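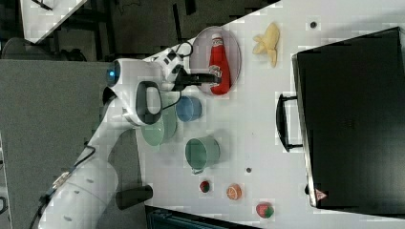 Ketchup does not go in the fridge, according to Raili Toivonen, and anyone who puts it there was raised by wolves. She told me this over the phone, at some volume, when I mentioned I was writing about where people keep their food. I hadn't even asked about ketchup! I'd asked about onions.

I've been collecting kitchen arguments for most of a year now, ever since my sister-in-law Dalva stayed with us in November and quietly moved everything in my pantry. Everything. The flour went up high, the rice went down low, and the peanut butter (which I have kept next to the bread since I was nineteen) ended up beside the vinegar. She was trying to help. I ate a lot of plain toast that week.

So I put a note in my little newsletter asking readers where they keep things and who they fight with about it. I figured I'd get a handful of replies. I got 159, and one of them was four pages long and concerned a single jar of mustard.

The ketchup people wrote the most. The cupboard side says restaurants leave it out on the table all day. The fridge side says restaurants go through a bottle a lot faster than you do, and have you read the label? My own label says to refrigerate after opening, and I do, mostly because I like it cold on hot eggs. Lenni Koskela wrote to say his household keeps two bottles, one in each place, and that it has saved his marriage. I believe him.

Bananas came second. I keep mine on the counter until they go freckled, then panic and make bread. Sunita Benavides hangs hers on a hook and won't allow them anywhere near the apples, and she's right about that, they do ripen faster together. Another reader peels hers and freezes them flat on a tray, then bags them up for smoothies. I tried it and it's wonderful, although I skipped the tray the first time and had to go at the lump with a rolling pin.

Then there's the question of the gear. Where does the colander live? Mine has spent its whole life on top of the fridge, because it won't nest with anything, and I've hit myself on the head with it more than once. Plenty of you store it inside the biggest pot, which made so much sense that I got up from the computer and did it right then.

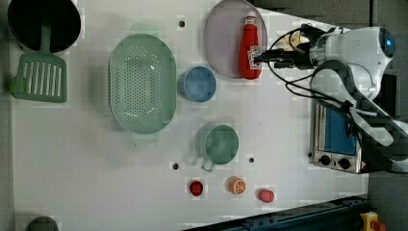
Of course, now I have to take the colander out every time I want soup, so I'm not sure I've gained anything. Spatulas are worse. Half my readers have a crock by the stove and the other half have The Drawer, the one that jams on the potato masher and has to be opened with a butter knife. I'm a drawer person. I'd love to be a crock person, but I've got one small patch of counter and the toaster has claimed it.

Dalva came back last month, by the way. I'd put the peanut butter back by the bread and taped a note on the shelf that said PLEASE. She read it, laughed, and left the pantry alone for the whole visit. Then I went down to the basement for a light bulb and couldn't find one anywhere. They're with the Christmas ribbon now.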